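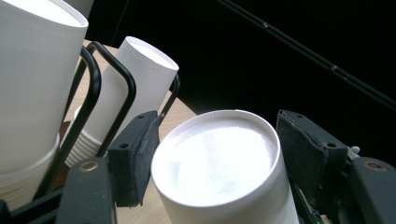 A paper cup held between the foam-lined fingers, with the cup rack alongside.

Zhenhua Tang keeps the broken spring in a matchbox in her desk drawer. It is shorter than a fingernail. In November it came out of a gripper at the Ernau test kitchen and went into a cup of hot water, and for most of an afternoon she didn't know where it had gone.

"We knew something had failed, because the fingers weren't closing evenly," she says. "We thought it was the foam. We changed the foam twice."

Tang runs handling trials at Semwal, a small firm that builds drinks counters for hospitals and stations. The job in question was a plain one. A gripper takes a paper cup, carries it to the spout, waits, and sets it down where a customer can reach it. The team had been running it at Ernau for 15 days without a stoppage.

Paper cups are awkward to hold. Squeeze an empty one too hard and the wall folds. Squeeze a full one too lightly and it slides. Semwal's answer was soft padding on the inside of each finger and a spring behind the drive to limit how hard the fingers could press.

"The spring was the part we were proud of," Tang says. "It meant that if the software got it wrong, the cup would still be all right. And then that was the part that broke."

When it broke, the limit went with it. The fingers still opened and closed, and on an empty cup the difference was hard to see. The log shows the motor drawing more current than usual for 3 cups in a row. No alarm was set on that figure. On the fourth, filled to the line with water just off the boil, the wall gave way at the spout and the water went over the counter and on to the floor.

Cristian Marulanda was standing at the counter. He is the technician who looks after the Ernau machines, and he had reached in a moment earlier to straighten the cup rack.

"I got some on my wrist," he says. "It was a small burn, I ran it under the tap and that was that. But I'd been leaning in there all week. There was a guard and we had it off for filming and adjustments. That's on me as much as anyone."

He stopped the machine by hand. The emergency stop was at the far end of the counter, which meant walking past the spill to get to it. It has since been moved.

Finding the spring took longer. Marulanda had mopped up and thrown the crushed cup in the bin before anyone opened the gripper. When they did, and saw that half the spring was missing, they went back through the rubbish.

"It was in the cup from before," Tang says. "The one that looked fine. That one had been set down on the counter as a good cup. If we'd been open to the public, somebody would have picked it up."

She stops there for a while. The burn was entered in the accident book the same day, but it was the good cup that led Semwal to halt the trial and call in Trultik, the company that had supplied the drive.

Trultik's report put the break down to wear. The spring had been chosen for a life well beyond 1000 grips, but it was rubbing against the edge of its housing each time the fingers closed, and that wore a notch in it. The drawing had the right clearance. The housing as made did not.

The changes are not complicated. The spring now sits inside a closed sleeve, so that a broken piece has nowhere to fall. The machine stops if the motor current goes over its limit on 2 cups running. It won't move at all with the guard off, even for the people who built it.

"That last one annoys me most days," says Marulanda. "Changing the foam used to be quick. Now I have to shut down, do it, put the guard back, start up, look at it, and if it's wrong, shut down again. I wouldn't go back, though."

A second counter, known in the office as Gotham, was due to go out to a customer over the winter. It had the same housing. Tang held it back and had the part remade, and the customer was not pleased about the delay.

"I rang them and told them what had happened, including the bit about the cup," she says. "They asked whether it could have waited until after the opening. I said no. It was a short call."

Trials at Ernau have started again, using cold water for now. Tang wants a longer run on the new housing before the heater is switched back on, and she hasn't given a date for it. Marulanda opens the gripper every evening and checks the spring with a torch.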